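Unit 4: Comparing End Effectors for Bin Picking
Lab notes, second half of the course. Prepared by Virgil Olteanu, with corrections from Aníbal Alvarado.

Bring your own copy of the trial sheet. The arm and the bin stay the same for both grippers. Only the tool and its tool-center-point offset change.

4.1 What is compared

Gripper A is the Pekar two-finger parallel unit with flat pads. Gripper B is the Kovwood suction tool with a single bellows cup. Each group runs 20 picks per gripper on the same set of objects. A pick counts as a success when the object leaves the bin and stays held for 2 seconds at the lift height. A dropped object is scored as a failure and returned to the bin by hand, with the arm stopped.

Record the object, the approach angle, the result and the failure type. Use the failure types from Unit 3: miss, slip, collision, wrong object, no plan found. If two apply, write the one that came first.

4.2 Object set

The set mixes rigid and soft items on purpose. A metal cup lying on its side gives a hard, curved, reflective surface. A work glove has no stable shape and leaks air under a suction cup. Translucent bottles are light and tend to return poor depth data. Keep at least one of each type in the bin for every run.

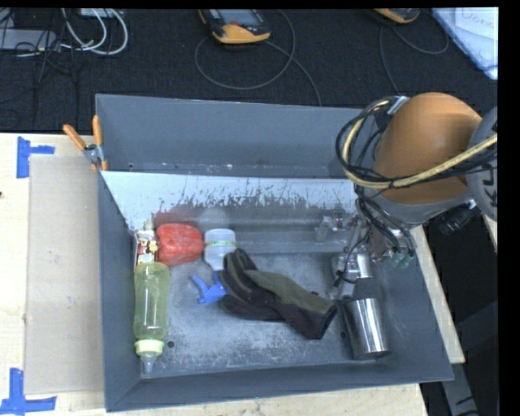 Should the objects be put back in the same positions before each gripper is tested?
Only for the first pick of a run. After that the layout depends on what the gripper has disturbed, and that disturbance is part of the result.

4.3 Approach and clearance

Sloped bin walls reduce the free space near the floor. The parallel gripper needs room for both fingers at full opening, so objects lying against a wall often have one usable grasp direction or none. The suction tool needs a clear line to one surface patch – it has more options near a wall but fewer on fabric.

Set the approach speed to 20 percent for the first three picks. Watch the hose and cable loop during wrist rotation. If it pulls tight, stop and add slack before continuing.

4.4 Reporting

Give the success rate for each gripper and each object type separately. The October group reported one combined figure of 13 successes out of 20, which hid the fact that every failure was on the glove. Do not repeat this.

Hand in the sheet and one paragraph on the most common failure type. Reading for next time: Wilczyńska handout, section 2.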